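**Right gripper won't let go after the second fold**

**pavliuk_bench** wrote:

Hi everyone, hoping somebody has met this one before, as I've been going in circles since January. I have two arms folding T-shirts on a cloth-covered table, and for weeks they ran beautifully (I was so proud I made my sister watch a whole pile!). Then the right gripper started hanging on after the open command. The left one lets go, the right one doesn't, and the shirt gets dragged halfway home with the arm.

It happens when both arms have the shirt pulled taut between them, and dark knit shirts seem to be the worst.
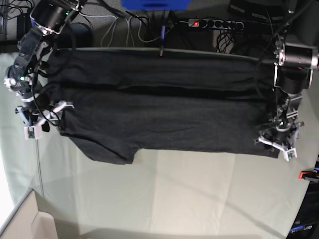

I've logged 200 folds on the Jovex controller and the fault came up 30 times, always on the right. No error code, no warning. The software believes the fingers are open, bless it.

**stollinthorpe_sue** wrote:

Oh, I feel for you! Mine did this and it was the cable. Every time the arm stretched out, the connector worked a little looser and the open command got lost. Reseat both ends and give it some slack, then run a slow cycle and watch.

**cmatousek** wrote:

I don't agree with Sue, sorry. A lost command would normally show up on a Jovex as a timeout. I'd bet on the motor getting too hot from squeezing. Two arms pulling against each other is hard work for a small servo. Lower the grip force and bring the arms 3 cm closer before you release.

And please, don't reach in to free the shirt with the power on. I did that once and got a badly pinched thumb when the fingers woke up.

**stollinthorpe_sue** wrote:

Mine never logged a timeout, Čestmír, and it was still the cable! But yes to switching off first, very much yes.

**pavliuk_bench** wrote:

Thank you both, you're very kind. I reseated the cable last night and still got 2 stuck releases, so I'm trying the lower force next. The Waltis thermometer is on order too. Power off before hands go in, I promise.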